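I went to the Modley open day expecting robots

July 6, 2018

The flyer for the Modley open day in Skenbridge promised "household automation, live." I drove nearly 1000 miles last year to see things with that kind of promise on them, and I have learned to keep my hopes in my coat pocket. Still, this one was close to home and parking was free.

The first half hour was slides. We were told their system had 4000 recorded demonstrations of people handling laundry, and that by September it would be good at shirts. Good compared to what? I asked. Good compared to last September, I was told. Fine.

Then we were let into the work area, which looked like any office with too many computers in it. The star turn was a glove station: black gloves with sensor kits on them, a patterned white cube on top of each, cables running back over a maroon tablecloth, and a striped cloth to handle. The idea is that a person does the chore, the gloves and cubes record how the hands move, and a machine learns from the recording later. Maybe a lot later.
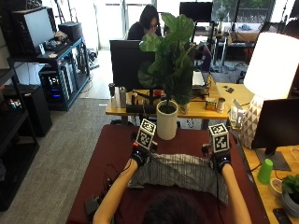
One visitor near the door told me I was being unfair, that every machine anyone trusts today went through a dull stage like this one, and that watching the dull stage was worth more than another polished video from Buzatu. I grant the point about the videos. I don't grant that "live automation" is a fair name for a person with their hands in a pile of cloth.

My other gripe is with the numbers. Does 4000 demonstrations mean 4000 different garments, or the same few over and over? I asked twice and got two answers. At the Lonley demo last fall they at least put their failure count on a board, and it was ugly, and I trusted them more for it.

The tour took in 3 stations in all. The other two were screens showing plots of hand paths, pretty enough - I couldn't tell a good one from a bad one. I left before the questions session and folded my own shirts that night.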